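In Defense of the Ugly Blue Shelf

There is a kind of furniture that never gets its picture in a magazine, and I have spent a good part of my working life leaning on it. I mean the metal shelving unit, the sort that stands in stockrooms and the back halves of offices, painted a color no one would choose for a home. Ours is blue. The blue is very blue. It is the blue of a swimming pool in a brochure for a motel that has since closed.

I bring it up because Fostura, where I work, is thinking about replacing it. A catalog has been going around from a company named Skonitz, and in this catalog all the shelves are the color of oatmeal and hold one fern each. I have nothing against ferns. I only wonder where the people in the catalog put their parts.

We have parts. Mostly they are black plastic, molded or textured or both, with holes in places that made sense to whoever designed them. I handle them all day and I have come to like them, which I didn't expect when I took the job. A part that will end up hidden inside something else has a freedom that a vase doesn't. It can have a rough finish on one edge and a screw sitting off by itself along the rail, and a round boss with a hole in the middle, and it doesn't need to explain any of this at dinner.
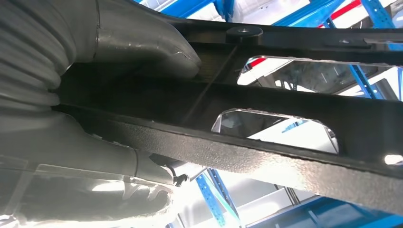 My sister-in-law has a house full of objects that have been chosen. Every bowl has a story and the stories are long. I've sat through the one about the bowl from Onu at least twice, and the bowl has never had anything in it, because it is a bowl you look at. Then I go to work and pick up a black frame with two openings in it and feel my shoulders come down. The openings have rounded corners. Someone sat at a desk and decided on that, and won't be thanked.

Back to the shelf. The case against it, as I understand the case, is that it's loud, that it shines under the ceiling lights so you get white streaks in your eyes if you stand on the wrong side, and that it doesn't go with the carpet. All true. The carpet is dark gray and doesn't go with anything, having been picked to hide coffee, a job it does well.

The case for it is that you can see things on it. Put a black tray on an oatmeal shelf and I suppose you'd find it eventually. Put a black tray on our shelf and it practically files a report. In April I lost a part for most of an afternoon, and it was on a tasteful walnut-look table by the window, blending in.

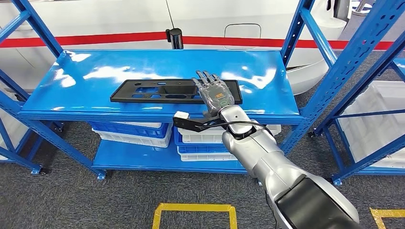
A black tray on the top shelf, with the crates below.

I should say a word for the crates too, while I'm defending things. They live on the middle level, blue and white, and they stack, and that is the whole of their personality. At home I own a set of woven baskets that cost me 71 dollars and don't stack on anything, including each other. They sit on the floor of the hall closet and collect scarves. The crates have ribbed sides you can get a grip on. The baskets have handles that are, I was told when I bought them, decorative.

The replacement plan comes to 304 dollars a unit before delivery, and delivery is from Skendutside, so there will be a delivery. I have read the page three times looking for how much weight a shelf will take. It gives the weight of the shelf. There is a paragraph on mood.

I don't want to be the person who fights progress over a rack. I have been in this line almost 40 years if you count summers, and I've seen good things come in by the same door the old ones went out of. The chairs are better now. The tape is much better. But I've noticed that when an office decides to look calmer, the things that go first are the ones that were doing the work, and for a month or so afterward everybody walks around holding a tray and looking for somewhere to set it down – politely, so as not to scratch anything.

If they do take the blue one, I've asked whether I can have it. It won't go with my living room at all. I've already measured the wall.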